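Sorting bins for the toy library and shed: dividers, liners, worn paint

Forum: Storage and Sorting > Bins, crates and boxes
12 replies, 345 views

gresley_shed
Started this topic on July 5, 2025

Hello all! I've finally got hold of the big grey two-section bin I was going on about in the other thread and I'm so pleased with it I could burst. One long narrow section, one much bigger one, and a sloping divider running the whole length between them. It's my new "don't know where this lives" bin. Everything that turns up in the wrong room goes in the large side, and anything for the kitchen goes in the narrow side so it doesn't get scratched by the rest.

The bottom of the large side is bare metal and very scuffed already (second-hand, 14 euros, I'm not complaining). The divider has had a hard life too. There's a wide dark band right along it where the pale coating has gone, and lots of thin scratches above that.

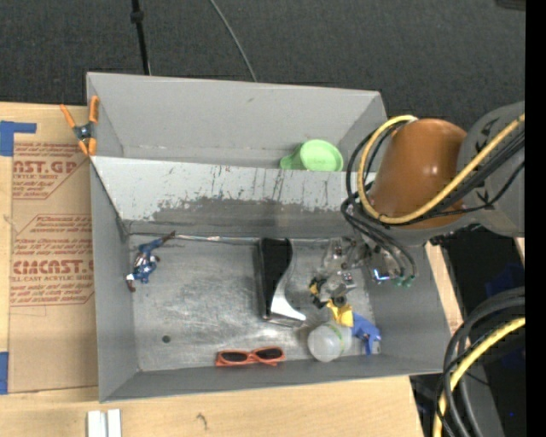 So my questions are about the divider mostly. Would you repaint it, or just leave it alone? And does anybody line the metal part? I love the noise things make when they land in there but my other half doesn't.

Wenjie

baumgart
Oh that's a good find! Leave the divider alone, I say. Anything you paint on a slope like that will be rubbed off again by next August. Mine went the same way, two coats of enamel and it looked worse than before I started.

Is that a green cup in the kitchen side? I've got a soft spot for those little plastic ones with the stubby handle, we took ours camping for years.

gresley_shed
Yes, light green, it's my tea cup for the shed and it always ends up somewhere daft. One cup in the narrow side and everything else in the big side, so the system is working!!

utestoecker
I'd disagree with baumgart about the paint. The trick is to sand the whole panel and not only the worn band, otherwise you get a ridge where old meets new and that ridge is where it starts peeling. I use 80 grit and then something finer, wipe it down, leave it overnight. Done properly it lasts. Done in an afternoon it doesn't, I'll give you that.

As for the metal floor I wouldn't touch it. Scratches on scratches, you stop seeing them.

Ute

baumgart
I did sand the whole panel, Ute! Perhaps not with 80. But it's a sorting bin, things get thrown at it.

arnulfo_c
My worry is the sunglasses. Orange-red frame, lovely, lying open on bare scratched metal with a spray bottle next to them. Please put something under those! I ruined a pair in one weekend by keeping them loose in a toolbox. Felt is fine, or an old tea towel folded in half.

Also is the bottle shut properly? Mine leaked all over a box of postcards once and I'm still cross about it.

gresley_shed
Nozzle is turned to off, I checked just now because you frightened me. It's only water and a drop of washing-up liquid for the windows. The sunglasses have been moved to the hall shelf.

suqin
Enjoying this thread very much. May I ask about the little figure in blue on the left? My son collects them and he wants to know which one it is. He is looking over my shoulder.

gresley_shed
Suqin, I wish I could tell you! He came in a mixed bag from the Pusasden jumble sale with 2 others and I never found a name on any of them. He'll be going to the toy library, we have a whole tub of action figures there and the children make up their own names anyway.

suqin
My son says he should be called Captain Shed. I pass this on without comment.

hao_w
Liner question: cork. Cut it a bit oversize, press it in, no glue. It keeps the noise down and you can lift it out to shake off the grit. I'd cut round that small hole in the floor so it stays open. If you wash the bin out it will drain there, assuming it goes right through.

Rubber matting is the other choice but I find it smells in warm weather, and small things stick to it.

utestoecker
Cork gets soggy if anything spills though. With a spray bottle in the same section I'd go for rubber every time. The smell goes after a week on the washing line.

hao_w
It does not go, Ute. I've had mine since we lived in Forkov and it still smells.

arnulfo_c
Tea towel! Goes in the wash with everything else. I'm telling you.

gresley_shed
You're all marvellous. I've got a roll of cork left from the noticeboard so I'm trying that first, with the hole cut out as Weidong says, and a tea towel on top for anything with lenses. The divider stays scruffy for now, but Ute, I've written your sanding instructions on the back of an envelope and pinned it over the bench in case I get a free weekend. Will report back once the cork's in.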